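Handoff Safety Checklist for Separated Parents – with my comments

I do family mediation out of a small office at Horkis, and I get asked about exchange days more than anything else. Who stands where, what goes in the bag, what happens when somebody is late. So I typed up the list I use and added my own notes under each point. Print it, scribble on it, cross out whatever doesn't fit your family!

1. The meeting spot is written down
OK / Needs work
"The usual place" is fine until one of you starts dating someone who lives across town. Put the street address in your plan and say which door. I like the library on Irnik Street for this (good lighting, people coming and going, a bench inside if it rains).

2. There is a backup spot
OK / Needs work
Almost everyone skips this one. Pick somewhere that stays open late.

3. The time has a grace period
OK / Needs work
I suggest 18 minutes, which always gets a laugh, but a couple of mine settled on it after a long argument over 15 versus 20 and it has worked well for them. After that you send one text. One!

4. Car seats checked
OK / Needs work
If the seat moves between cars, whoever is driving away checks it before the engine starts. Tug it at the belt path. If you can each afford your own seat, please do – it takes a whole job out of the handoff, and it's usually the job people snap at each other over. 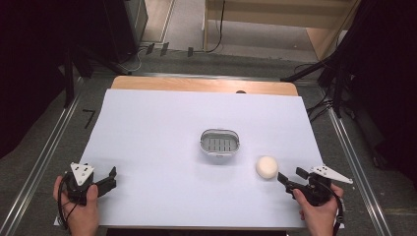

5. Medicine travels in its own pouch
OK / Needs work
Original bottles, dosing note inside, and the time of the last dose on a sticky note. I've had parents try to do this by text and it gets buried under everything else. If there's an inhaler or an allergy pen, keep one at each house and ask the pediatrician about a second prescription.

6. Pickup list is current at school
OK / Needs work
Check this in August and again in January. Grandparents move, sitters quit, and the school office only goes by what's on the card. If a court order limits who can pick up, the office needs a copy of it, and so does the after-school program (they often don't share files).

7. Adults keep it short
OK / Needs work
Hello, here's the bag, she had a late lunch, bye. Money talk goes in email or waits for a session. I worked with one pair who spent 800 dollars in lawyer time over a fight that began at a car window about soccer cleats. A pair of Pumas, if you're curious.

8. Phones and calendars match
OK / Needs work
I'm fond of Pukimari, the shared calendar, mostly for the color coding, but a paper one on each fridge does the job too. Compare them once a month.

9. The kids know the plan
OK / Needs work
A five-year-old needs to know who is coming and where she'll sleep. A teenager would like to be asked.

How I read the results: if you have one or two "needs work" marks, fix them this week by email. If you have over 5, book some time with a mediator or your lawyers and go through the list together. And if you feel afraid at any handoff, stop using this sheet and talk to your lawyer or a domestic violence advocate about supervised exchange. If you're in danger right then, call 911.

I go back over the list with my own clients every 6 months, usually in June and December, before the school breaks scramble everyone's schedule.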